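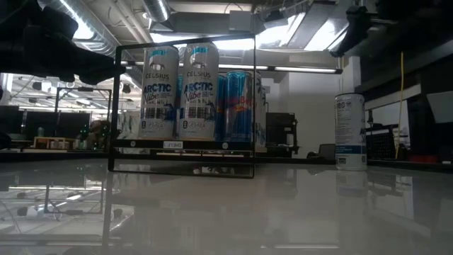

Cans are sneaky. One person brings home a few energy drinks, somebody else grabs a case of seltzer, and before you know it the bottom shelf of the fridge is a rolling, clanking mess and you can't find the one flavor you wanted. I've been fighting this battle in our house in Trammont for years (two teenagers, one husband, everybody with their own favorite) and I've finally landed on a few habits that stick, so I'm writing them all down in one place.

Stand them up in something

Anything with sides will do. A wire holder, a cut-down cardboard box, the tray the cans came in. I like wire best for cans because you can see what's in there from across the room and it wipes clean in a second. Put tall slim cans in the back and the wider ones in front if they're the same height, or the other way around if the slim ones keep disappearing on you. Labels facing out! I used to think that was fussy and now I do it without thinking.

Don't overfill it. If you have to wiggle a can to get it out, take one away and give yourself some elbow room.

Sort on a table, never in the fridge

My biggest mistake was trying to tidy with the fridge door open, bent double, moving things from one shelf to another and back again. Take everything out and put it on a table where you can see it. A white or light surface is great for this if you have one, every sticky ring shows up and you can wipe as you go. Then make your groups: same drink with same drink, and a separate spot for the odd ones.

Lay a can down if you like, but put it against something or next to other cans going the same way. A single can on its side on a smooth table will find the edge. I lost a full cherry cola that way and I was still finding spots on the baseboard in September. 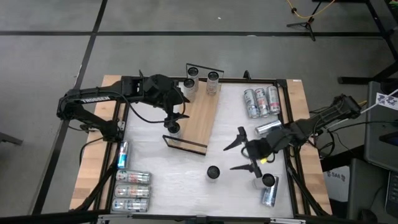 Cups with lids get their own spot. I keep mine on a board or a tray with a bit of a lip, all standing up, so I can carry the whole lot over to the counter in one go. The trouble with lidded cups is that they look so much alike from a distance - you end up with several on the go and no clue whose is whose. A strip of colored tape or a sticker fixes that. My friend Areeba Orakzai writes names on masking tape, and it peels off fine as long as you do it before the cup goes through the dishwasher.

Check the bottoms too. A cup with a sticky bottom will glue itself to the board and then tip when you pull. Quick wipe with a damp cloth, done.

And please don't stack a cup on a can that's lying down. I know, I know, it's so tempting when you're running out of room, and I've done it myself plenty. Clear a space first and then put the cup down.

Full ones and empties

Keep them apart from the start. I give the empties the side nearest the door and the full ones the side nearest the fridge. Rinse the empties with a splash of water, shake, and stand them upside down in the sink for a bit before they go in the recycling. If you crush yours, check with your local place first, ours at Kokum Road wants them whole.

Paper towels within reach

You will spill something. I don't do any of this without a roll of paper towels close by, and I've stopped keeping the spare pack in the hall closet behind the vacuum. It lives on a low table near where I'm working. If you buy the multipacks, open them at one end only and the plastic will hold the rest of the rolls together and keep the dust off. Lay the pack on its side and you can slide out one roll at a time.

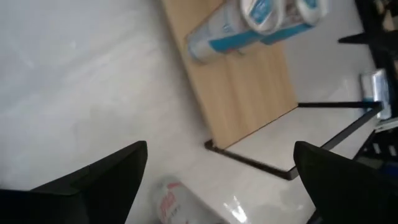
A multipack of paper towels, on its side and easy to grab.

For sticky soda spots on a hard floor I use warm water first, then a tiny bit of dish soap, then plain water again. Skip that last step and the spot will grab every bit of lint in the house. On wood, wring the cloth out well and dry it right after.

How often?

I do the cans once a week, the evening before I shop, so I know what we're out of. The cups get done whenever I notice I'm reaching for the last clean one. If you have a better system for lidded cups, leave it in the comments, because I still can't find the lid to my blue one.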